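Coches RC > Electrónica y radio

El coche pierde señal a media recta, ¿receptor o variador?

Tullio Ferraro
Jueves, mensaje en Electrónica y radio

Hola a todos, a ver si alguien me echa un cable porque me estoy volviendo loco. Tengo un buggy 1/10 eléctrico, de segunda mano, con variador Vudar y un receptor que venía ya montado. En el jardín va de maravilla, pero en la pista de Skarnemville, cuando llego al final de la recta larga, se queda sin mando un segundo o así y sigue recto hasta la valla. Ya llevo dos trapecios rotos y un alerón nuevo que me duró una manga.

He cambiado las pilas de la emisora, he vuelto a emparejar y he estirado la antena del receptor. Sigue igual. La batería es de 3.000 mAh y tiene ya sus añitos (me la regalaron con el coche). La valla está a 70 metros de la tribuna, que tampoco me parece una barbaridad para una emisora de 2,4 GHz, ¿no?

¿Compro receptor nuevo o miro antes otra cosa? No quiero gastarme 300 euros en radio para que luego sea un cable suelto. 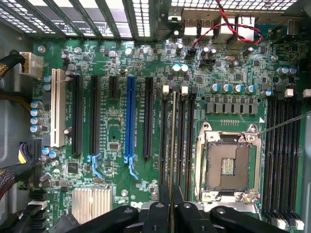 Laurier Bélanger
Respuesta marcada como útil por 12 usuarios

¡Buenas, Tullio! No compres nada todavía, por favor. Lo que cuentas me pasó a mí con un truggy el verano pasado y me tuvo todo julio desesperado. Yo juraba que era la radio y lo que tenía era una caída de tensión de libro.

Te explico cómo lo veo. El receptor no tiene batería propia, come de lo que le da el BEC del variador. Si la batería está cansada y tú vas a fondo, el voltaje se hunde, el BEC se queda corto (y más si justo entonces giras y el servo pide lo suyo) y el receptor se reinicia. Ese segundo sin mando que dices es el rato que tarda en volver a enlazar. En el jardín no te pasa porque no llegas a ir a fondo tanto tiempo. 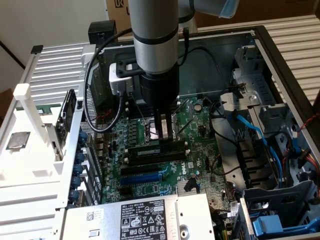 Yo haría esto, por orden y probando entre una cosa y otra:

Pide prestada una batería en buen estado y da unas vueltas. Si desaparece el fallo, ya lo tienes.

Si sigue, mira los conectores de la batería y las soldaduras. Las mías estaban grises y feas, las repasé con estaño nuevo y ganó hasta en aceleración. Tira también con suavidad del cable que va del variador al receptor, que con los saltos se afloja muchísimo.

Ponle un condensador al receptor, en un canal libre. Cuesta cuatro perras y aguanta los picos del servo. Fíjate en la polaridad y en que sea para el voltaje de tu BEC. 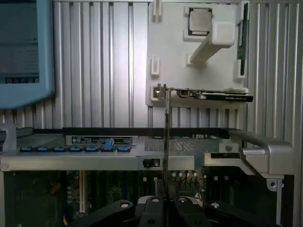
Y una cosa que se me olvidaba: mira si el receptor tiene luz y cómo se comporta cuando recuperas el mando. En el mío parpadeaba solo después de un reinicio, y si simplemente perdía señal hacía otra cosa. El manual del tuyo te lo dirá. Si no sabes qué modelo es, sube una foto de la pegatina y lo buscamos.

Ah, y configura el failsafe para que frene, ¡que es gratis! Te habrías ahorrado los dos trapecios. Lo haces con el coche levantado, las ruedas al aire, y luego apagas la emisora para ver que de verdad frena.

Tudur Pugh

Para mí es la antena. A mi hermano le pasaba y la tenía metida debajo de la batería, pegada al carbono del chasis. Súbela en el tubito, que quede vertical, y no la cortes nunca (lo digo porque yo la corté). Si no, cámbialo por un Dhillon, que a mí me va bien y listo.

Tullio Ferraro

¡Mil gracias a los dos! La antena ya la llevaba en el tubo, Tudur, pero la he revisado por si acaso y no tiene ningún pellizco. Este fin de semana Harvey Penner me deja una batería suya y pruebo lo que dice Laurier.

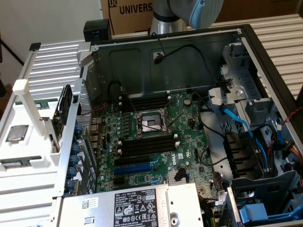 De momento he tirado del cable del receptor y se ha salido solo, con dos dedos, así que igual por ahí van los tiros. Le he puesto una gotita de silicona al conector. Lo del failsafe ni sabía que existía, lo tenía sin configurar y el coche se quedaba con el último gas que le había dado, de ahí las tortas contra la valla. Ya está puesto a freno y comprobado en el banco.

¿El condensador lo compro suelto y lo sueldo yo, o los venden ya con el conector?

Laurier Bélanger

Los venden ya con conector, en Clitholm los tenían la última vez que miré. Prueba antes la batería de Harvey y nos cuentas.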